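Petitetti moves its packing and tidying work into one hall in Tuvholm

TUVHOLM, September - Petitetti, the supplier of small household goods, has moved its packing, sorting and home assortment work into one common hall in Tuvholm. The hall has 628 square meters of floor and replaces three smaller premises, which the company has used in parallel for several years. The move was completed during the summer and all orders are now leaving from the new address.

Petitetti sells things for the everyday home: dish cloths, drawer inserts, small boxes with lids, hooks, labels, string, and the many little items which a kitchen needs but which are seldom on anybody's shopping list. The assortment contains nearly 2000 articles. Most of them are small enough to be held in one hand, and this has decided a great deal about how the new hall is furnished.

"We have had goods in one street, cardboard in another street and the office in a third place," the company says. "When a customer called and asked if the blue cloths and the gray cloths have the same size, we had to call back the next day. Now we walk to the shelf and put one on top of the other."

The work in the hall is organized along tables and not along belts. Each packing place has a table, a shelf at the height of the shoulders, a roll of paper and a set of flat boxes in four sizes. Goods are brought to the table in open crates, checked by hand, wrapped if they can be scratched, and placed in the box with the heaviest item at the bottom. A paper list follows the order the whole way. The company has considered to give up the paper list, but decided to keep it after a trial in the spring, when the packing staff asked to get it back.

The tables, shelves and crates were delivered by Uibo, a maker of furniture for workshops and storerooms. Uibo also built the sample kitchen in the south corner, with a sink, two rows of drawers and a tall cupboard for brooms. There the inserts and boxes are tried in real drawers before they are taken into the assortment. An insert that has to be forced into a drawer is sent back to the supplier, also if it has the right measure on the paper. 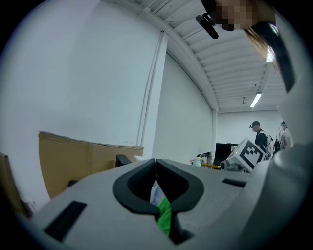
ABOUT THE HALL

The building was put up as a storage for garden goods and stood without a tenant for two winters before Petitetti signed the lease. The company wanted to change as little as possible. The white corrugated ceiling has been kept, with its parallel ribs that follow a curve toward the far end of the room. It was washed, and a few panels near the entrance were fastened again. A lower ceiling was discussed for the sake of heating, but the staff preferred the height, and so the money was spent on the doors instead. The old doors did not close well, and the packing places closest to them were known as the cold places already before anyone had worked there.

The floor has been ground and sealed. Walking lines are painted on it in two widths, the wide one for carts and the narrow one for people. At the crossing by the cardboard storage the carts have to wait, a rule that was introduced in the second week.

Light was the largest single cost. In the former premises it was difficult to tell cream white from plain white after three in the afternoon, and wrong colors were the most frequent reason for returns. The lamps over the packing tables have therefore been chosen together with the persons who stand under them. It is too early to present numbers on the returns, and Petitetti will wait with this until a full winter has passed.

A NEW ORDER ON THE SHELVES

Together with the move, Petitetti has changed how the goods are placed. Earlier they stood by supplier. Today they stand by the room in which they are used at home - kitchen first, then bath, hallway, laundry and desk. Articles which belong to more than one room, such as hooks and string, have their own shelf in the middle, where everyone passes.

The system is called Skirkex and was developed inside the company. It consists of a colored card on every crate, a short code and a simple rule: a crate that is taken down must be returned to the same place before the next one is taken. Skirkex needs no screen and can be learned in a morning. The cards are printed on thick board, and when they become dirty they are replaced.

"We wished for a system which also works when somebody is new, or tired, or carries something in the other hand," the company says. "In the old premises some of the crates had three labels on top of each other, and the one who knew which label was the right one could be on vacation."

During the move every crate was emptied, wiped and filled again. In this work a good number of articles were found that were no longer in the catalog. Among them were soap dishes without drain, a set of curtain rings and many single lids that had lost their boxes. What was whole has been put on a table at the entrance, where visitors can buy it at a reduced price. The lids are still being matched.

PACKAGING WITH LESS AIR

Petitetti also takes the opportunity to change its boxes. Until now two sizes were used and the empty room was filled with paper. With four sizes the paper can be reduced, and small orders go in a flat box that fits through an ordinary mail slot. The first delivery of 1000 flat boxes has been received and is in use. The closing flap is narrow and has to be pressed for a few seconds before it holds. A small drawing of this is printed on the inside, for customers who want to use the box again.

Fragile goods, mainly glass jars and ceramic holders, are still packed in the old double box. The company has tested a single one and was not satisfied with the corners.

FOR CUSTOMERS AND SUPPLIERS

Orders placed before noon leave Tuvholm on the same working day. Orders placed in the afternoon leave on the next one. There is no change in prices or in the smallest order value as a result of the move.

Customers in the area can pick up their orders at the counter by the north entrance. Please bring the order number, written down or on a phone. Parking is available along the fence, but not in front of the wide gate, which is used by trucks from early morning.

Suppliers are asked to send all goods to the new address from now on. Deliveries on pallets are received at the wide gate until two in the afternoon. Smaller deliveries can be left at the counter. Goods that arrive at one of the earlier premises will be forwarded during September, and after this month they will be returned to the sender.

The sample kitchen can be visited by schools, housing companies and others with an interest in storage at home. A visit takes a little more than one hour and includes a walk through the hall, outside the yellow lines. Groups should not be larger than what the kitchen can hold, and the company is glad to give advice about this when the visit is booked.

ABOUT PETITETTI

Petitetti supplies small household goods to private homes, shops and housing companies. The company started with dish cloths and drawer inserts and has its packing hall, sample kitchen and office in Tuvholm.

Press contact: Petitetti, Press and Information, Tuvholm. Printed catalogs and samples of the Skirkex cards are sent on request.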